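Skorken garment handling - progress report for November
Prepared for the Mirzaei fund by Khải Doãn

Where we are

The plan called for 4000 hand-shown demonstrations by the end of the grant. We have 900 that I would let a robot learn from. We have recorded a good many more, and those live in a folder with a rude name.

Shirts and towels are finished. We moved on to jackets this month, and jackets have been humbling. A towel has four corners and no opinions. A puffer jacket springs back, slides off the bed and hides its own cuffs, and the person folding it has to do everything with two pinching grippers, one in each hand. New operators take a whole morning to stop swearing and an afternoon to get a clean fold.

What changed

We dropped remote control for the soft items. Driving the arm from a desk was fine for boxes, but with padded cloth the operators kept pulling long after they should have let go. With the grippers in their hands they feel the tug and ease off. Sessions are shorter and fewer get thrown out.

We also moved off the lab table and into furnished bedrooms, as your reviewer asked. The reviewer was right, which I put in writing here so it need not come up again. Patterned bedding gave the old Nosex model fits, and we now record on it on purpose.

What went wrong

The sleeve step. Operators grab the cuff in 2 different ways, some by the very end and some further up by the seam, and the trained policy splits the difference and grabs air. We have written one rule (take the end, close fully, then lift) and are redoing the jacket sessions that break it.

Musterov delivered the spare finger pads late. They fit, eventually.

Money and next steps

Spending is under plan, mostly on account of the pads. Next come hoods and zippers, then the first trials on the real arm. I would ask for 4 more weeks before the demo. I would also ask that the demo not be a jacket.

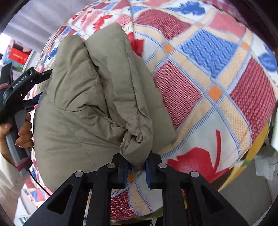 Jacket session, sleeve step: cuff held in the closed gripper.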